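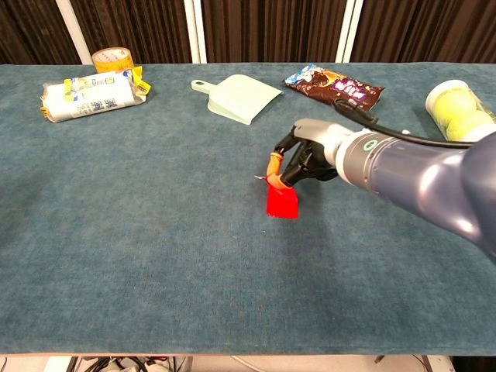 How often should a felt table cover be cleaned?

Brush it after every day of use and wash it once a season. A cover that is brushed daily seldom needs more than one thorough wash in three months, and frequent washing shortens the life of the felt.

Care of Felt Covers and Table Cloths

These notes are issued to everyone who uses the shared craft rooms at Figueroa House. They apply equally well to felt covers used at home for sewing, card games, model making or wrapping parcels. Questions may be left at the front desk for Leire Prieto.

Daily brushing

Remove everything from the table first, including pins. Work from the center toward the nearest edge in short, light strokes, always in one direction. Scrubbing back and forth raises the fibers and produces the small balls known as pilling. Lint that resists the brush can be lifted with a slightly damp rubber glove drawn slowly across the surface. Shake the cover outdoors when weather allows.

Tape and labels

Packing tape should never be pressed onto felt, even for a moment. Where a strip has become attached, peel it back low and flat while holding the cloth down with the other hand. Any sticky trace that remains may be hardened with an ice cube in a plastic bag, left in place for 11 minutes, and then lifted with a blunt edge. Solvents are not permitted in the craft rooms.

Spills

Blot at once with a plain white cloth. Colored paper napkins can transfer dye and are best kept in the kitchen. Candle wax should be left to set, broken up with the fingers and brushed away. For tea and coffee, blot with cold water only – warm water drives the stain deeper and may shrink wool felt.

Washing

Check the label before washing. Wool felt is washed by hand in cold water with a mild soap, and is never wrung. Acrylic and polyester felt will usually tolerate a cold machine cycle of 30 minutes at the lowest spin. Test a corner for color loss beforehand, particularly with dark blues, greens and reds. Roll the wet cover in a towel, press out the water, and dry it flat away from radiators.

Pressing

Creases may be removed with a warm iron over a cotton cloth. Lower the iron, lift it, and move to the next place. Sliding the iron stretches the felt, and a stretched cover will not lie flat again.

Storage

Covers are rolled around a cardboard tube, at least 60 inches long for the large tables, with the clean side inward. Folding is acceptable for small pieces. Place cedar blocks with wool covers and renew them each June. Plastic bags trap moisture and should be replaced with an old pillowcase.

Spare covers and tubes are kept in the hall cupboard. Please write the table number on the tag before returning a cover to the shelf.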